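Station Inspection Checklist - Hand-Held Grippers, Soft Goods Tables
Betton site, second floor
Inspection date: 21 April 2021
Inspector: Britta Frerichs
Accompanied by: Colm Hegarty (tables), Aleksi Miettinen (tools)
Previous inspection: see binder, open items carried over and marked C

Ratings used: OK, OK with comment, Fix, Not checked. A Fix item stops the station until it is signed off by the tool lead. A comment does not stop anything but has to be answered by the next inspection in May.

SECTION 1 - TABLE AND SURROUNDINGS

1.1 Table stable, no rocking when leaned on. OK
1.2 Surface clean, no tape residue, no splinters or raised edges. OK with comment
Comment: Tape residue on the back edge of table 2. It catches knitted items and pulls threads. Colm to clean it off with the citrus remover, not a scraper.
1.3 Only the item being handled is on the work area. OK
1.4 Bags, coats and loose sleeves kept off the work surface. OK with comment
Comment: The rule is off the surface, and it was followed. I would still like hooks on the wall. Asked for last time as well (C).
1.5 Lighting even across the work area, no glare from the window. OK
1.6 Floor clear for one full step back from the table. Fix
Comment: Extension cord run across the aisle behind table 2. Moved during the visit. Needs a proper cord cover before it goes back. Signed off for today only, A. Miettinen.

SECTION 2 - GRIPPER, STRUCTURE

Do this section with the tool in the hand and again with it resting on the bench. Some play only shows up under its own weight.

2.1 Linkage arms free of cracks, especially next to the pivot holes. OK
2.2 Eyelets seated flat, none turning loose in the arm. OK with comment
Comment: On tool 20 one outer eyelet can be turned with a fingernail. It does not lift. Mark with paint pen across the eyelet and the arm and look again in May. If the paint line has broken, the arm gets replaced.
2.3 Arms open and close evenly on both sides. OK
2.4 Full close reached without forcing the handle. OK
2.5 No sharp molding flash where fingers can reach. OK
2.6 Pinch points between inner and outer arms known to the operator. OK with comment
Comment: Both operators could point them out when asked. Žydrūnas Raudsepp was not on shift and still has to be asked. Please do not tick this for him from memory.

The pinch point question is the one people get impatient with. Keep asking it. The gap between the arms gets small quickly as the jaws move, and the free hand tends to drift toward the item to straighten it. House rule is that the free hand stays flat on the table or behind the back until the jaws have stopped.

SECTION 3 - JAWS AND PADS

3.1 Jaw tips level with each other when closed. OK
3.2 Pads attached along the full length. OK
3.3 Pad edges intact, no fraying, no crumbs of pad material on the table. Fix on one tool
Comment: Tool 136 has a pad that is coming apart at the end. Pulled from use. Spare pads from Woto are in the gray drawer, and Aleksi will fit them. The old pad goes in the envelope with the tool number on it so we can see how long they last.
3.4 Pads free of lint, hair and adhesive. OK with comment
Comment: Lint on nearly everything, as expected with knits. Wipe at every item change, not at the end of the shift. A linty pad slips, people squeeze harder to make up for it, and then the arms take the load.
3.5 Grip test with the standard cloth strip, lift and hold. OK
3.6 Grip test repeated after wiping. OK

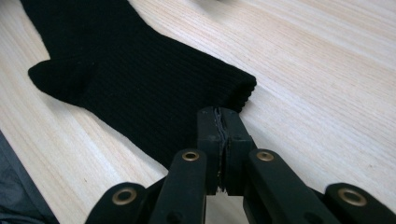 Approach to the item was checked at both tables with each operator doing their normal work, no special instructions given beforehand. I stood to the side and did not talk. What I look for is whether the jaws come in low and slow, whether they line up with the edge to be picked, and whether the operator waits before closing. Britta's own note to self from the last round was that standing directly behind people makes them rush, so please stand to the side if you take over this list.

SECTION 4 - HANDLING PRACTICE

4.1 Item laid flat before approach. OK
4.2 Jaws aimed at a finished edge such as a cuff or hem where there is one. OK
4.3 Pause of one breath before closing. OK with comment
Comment: Skipped now and then by the faster operator. Spoke to her, no further action.
4.4 No dragging of the item across the table by one thread or loop. OK
4.5 No prying, hooking or hammering with the jaw tips. OK
4.6 Dark items checked for jaw contact by eye before the lift. OK with comment
Comment: With black socks against a black tool it is hard to tell where the knit ends and the arm begins. Bláthnaid Gallagher suggested a strip of light tape on the side of each jaw. I have no objection as long as it stays off the pads and off the eyelets. Try it on one tool first.
4.7 Dropped items inspected and laid out again from the start. OK

SECTION 5 - RECORDS

5.1 Tool number legible. OK
5.2 Cycle log filled in. Fix
Comment: Log for table 1 has a gap. Pads are to be looked at every 1000 cycles, and with a gap in the log we cannot say when that falls. Inspect now and start the count again at zero.
5.3 Current version of the handling rules posted at the station. OK with comment
Comment: Table 2 still had the old Brornico sheet under the new one. Taken down. One sheet per table.
5.4 Incident slips available and not hidden in a drawer. OK
5.5 New operators signed for before first use. Not checked
Comment: Signature folder is with Siddiqui in the front office. Will check when it comes back.

OPEN ITEMS

Cord cover, table 2 aisle - Colm
Tape residue, table 2 - Colm
Wall hooks (C) - Colm, needs a yes from the office
Pads, tool 136 - Aleksi
Paint mark, tool 20 - Aleksi
Pinch point question, Žydrūnas - Britta
Light tape trial - Bláthnaid
Cycle log restart, table 1 - both operators
Signature folder - Britta

Tools with no entry under sections 2 and 3 passed with no comment and may be used. Tool 136 may not be used until 3.3 has been signed, including for practice or for showing visitors.

Copy to tool bench, copy to binder.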